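Trodley Bench Safety Pack for table-mounted robot arms
Last updated: January

The Trodley Bench Safety Pack is a set of printed rules, floor marking and check cards for rooms where one or two small robot arms work at a table. We made it for teaching rooms, small laboratories and shops which bought an arm and then found that the manual explains the arm very well, but says little about the room.

The pack was first written by Jocelyn Chan for the training centre at Amoah, where eleven people share the same bench during the week. They had house rules already, but each person remembered them in a different way. The present edition is shorter than the first one and uses only everyday words.

What is in the pack
- Wall sheet, A2, with the house rules in large letters
- Start card and stop card, wipe-clean, 5 of each
- Floor tape, yellow, 2 rolls
- Log book with 502 numbered lines
- Blank risk assessment, with a filled one to compare

What the rules ask
Before the arm is switched on, the operator checks the emergency stop and writes one line in the log book. Loose things which are not part of the task are put away or moved to the side of the table, outside the planned path. The stop button must be within reach of the operator, and not on the far side of the arm.

During the work, one person is the operator and everybody knows who it is. Hands stay off the table while the arm has power to move. If an object falls, stop first — then pick it up. A gripper with open fingers is treated the same as a closed one, as it can close without a sound.

For new tasks we ask for light and soft objects at low speed. Glass, knives and full vessels are allowed only after the task was repeated with safe ones and the log shows no stops. Warning labels on the arm and its base must stay readable. Do not paint over them or cover them with cable ties.

The pack does not replace the risk assessment of your own site, nor the instructions of the arm maker. It is made to be used together with them. If you already have the Zirudine stop box or the Prinance table guard, the cards have a free line where you can add their checks.

Bench work with tulips and a vase
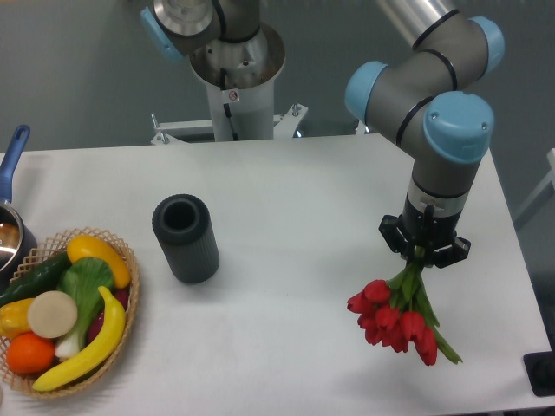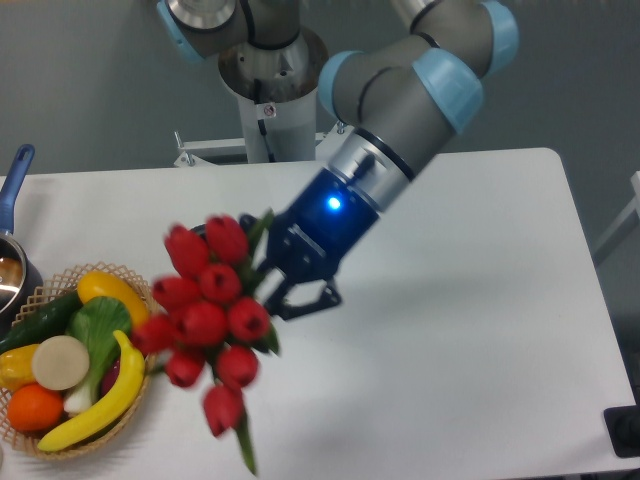
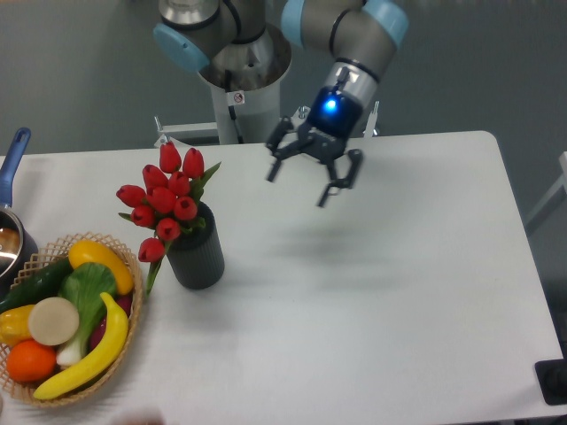
Can we use the pack if our bench has two arms and only one of them is working?

Use one start card for each arm, also for the arm which stands still. An arm with power is counted as working, and its reach is marked on the floor in the same way. If the second arm is switched off and locked, write this in the log book and leave its card on the hook.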